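I want to write down how I fixed the slow startup on my Windows laptop, because it took me three evenings and maybe it saves you one. It will be a longer thread.

1/ The laptop is four years old. It always started in less than a minute. Then in September it began to need many minutes until I could click anything. The desktop was visible, the mouse was moving, but the Start menu did not open.

2/ First thing I did was what everybody says: Task Manager, tab "Startup apps", and disable what you don't need. I had 17 entries there. I disabled all except the touchpad and the sound. Restart. No difference at all.

3/ Second thing was the antivirus scan. A full scan, during the night. Nothing found. I was almost disappointed, because a virus would at least be an explanation.

4/ Then Benedikt Marti wrote me that I should look in the Event Viewer and not in the Task Manager. Please don't be afraid of the Event Viewer. It is ugly and full of red marks, and most red marks mean nothing.

5/ How to get there: press the Windows key + R, type eventvwr.msc, press Enter. Then on the left side: Applications and Services Logs > Microsoft > Windows > Diagnostics-Performance > Operational. It is a long way down in the tree.

6/ In this log you look for event ID 100. It shows how long the boot took, in milliseconds. The events from 101 to 110 say which program or service was slow. Click on the column "Event ID" to sort them, otherwise you will scroll for a long time.

7/ In my log the same name came again and again: a service from Lirkus Sync. I used Lirkus two years ago to copy my folders to another computer. I had uninstalled it! But the service stayed, and at every start it was looking for a network drive that does not exist anymore.

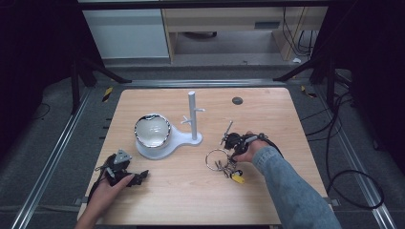
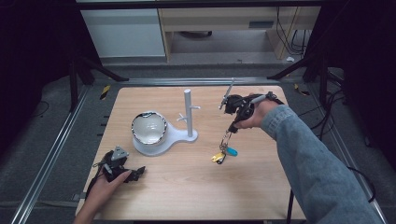
Two hands, two black grippers, one wooden tabletop.

8/ Back to the service. Press Windows key + R again, type services.msc, and find the name in the list. Right click > Properties. Under "Startup type" I chose Disabled and then clicked Apply. Do not delete anything yet. First restart and look if something is missing.

9/ After the restart the desktop was ready before I had sat down properly. I restarted again to be sure. Same result. I admit that I restarted one more time only for pleasure.

10/ Then there was the Temp folder. Lirkus had written a small log file at each attempt, and I found 1,753 of them. They were tiny, so I don't think they made the computer slow, but I didn't want to keep them. Windows key + R, type %temp%, sort by name, select, delete. If Windows says that a file is in use, click Skip.

11/ Some people will now recommend a registry cleaner. I tried one once, Nirside, on an older computer. It told me about 3,000 "problems" and wanted money to repair them. After the repair my printer did not print. I am not going to repeat this experience.

12/ If you really want to remove the dead service completely, open the Command Prompt as administrator and type: sc delete and then the service name, in quotation marks if it has spaces. Attention — it must be the service name, and this can be different from the display name. You see both in the Properties window. Make a restore point before.

13/ Verena Zaugg asked if she can do the same with the Windows Update service, because hers is also slow. Please no. Only touch services from programs that you have removed yourself. If you don't recognize the name, search for it first.

14/ One more question came from Temitope Osagie: is "Fast startup" good or bad? For me it made a confusion. With Fast startup on, "Shut down" is not a full shutdown, but "Restart" is. So if you want to test a change, always use Restart. I lost one complete evening because I did not know this.

15/ You find the setting in Control Panel > Power Options > Choose what the power buttons do. It is gray at first, so you must click on "Change settings that are currently unavailable". I have left it off for now.

16/ I still have one open problem. The Bluetooth mouse needs a long time to connect after sleep, also with the new driver. If someone has the same, please write me which driver version you are using.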